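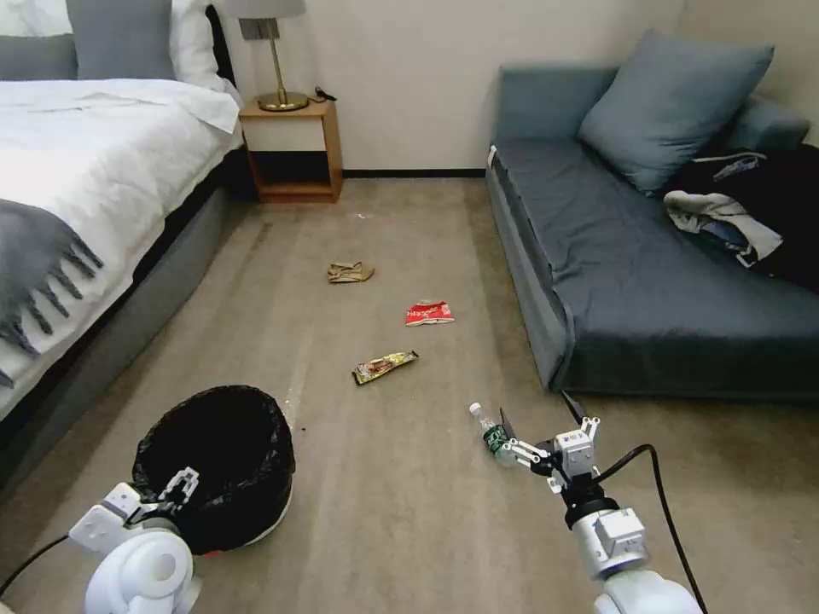 Figure 7.1 Collecting litter in a bedroom with two arms.

Chapter 7
When the Gripper Does Not Let Go

In the earlier chapters we supposed that every command reaches the hand and that the hand obeys it. In this chapter we study one case where this did not happen. The room-cleaning program Prostinell was on trial at the Holia guest house. One Wednesday the left gripper closed on the rim of a bin and stayed closed after the open command was sent. The arm then began its next movement with the bin still in its fingers, and the operator pressed the stop button.

The log held 2978 lines. The open command is in line 1472, and it was marked "done" two seconds later. The program had measured the motor current and not the position of the fingers. A low current was read as an open hand.

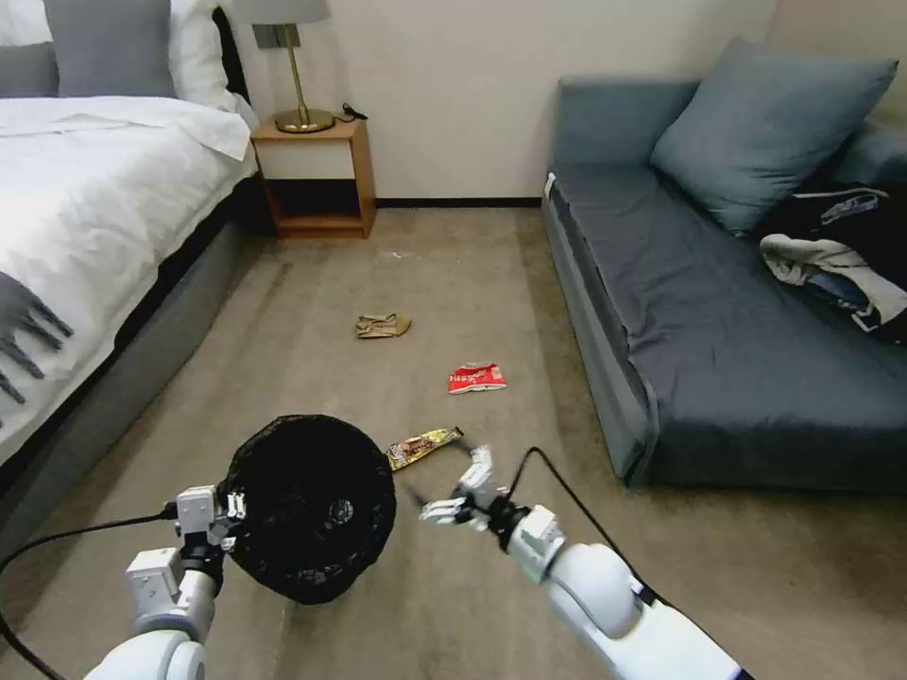 Why is a low motor current not enough to show that the hand is open?
The current is also low when the motor has stopped pushing and the fingers are held by friction or by a caught object.

Bins with soft liners make this fault more probable. The plastic can fold between the finger and its joint, and it holds there with a surprising force. In the Insaurralde test series, which we use in Section 7.3, the hand was opened 539 times on lined bins, and the same wrong "done" appeared again.
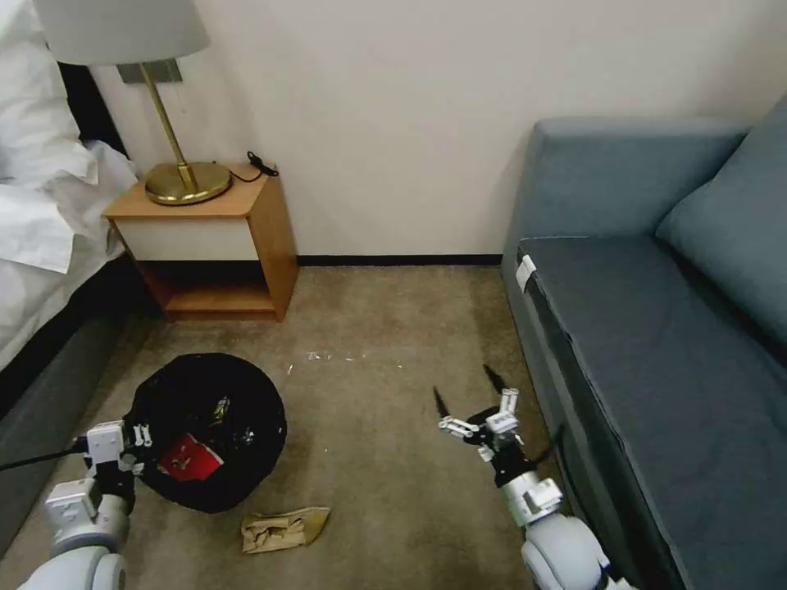

Department of Service Robotics, Stititz Technical College

We will first learn to read such a log from the last line backward. After this we add a finger position check to the release command, and we decide what the arm must do when the check fails. Before you begin, please repeat the stop categories from Chapter 4. You will need them already in the first exercise.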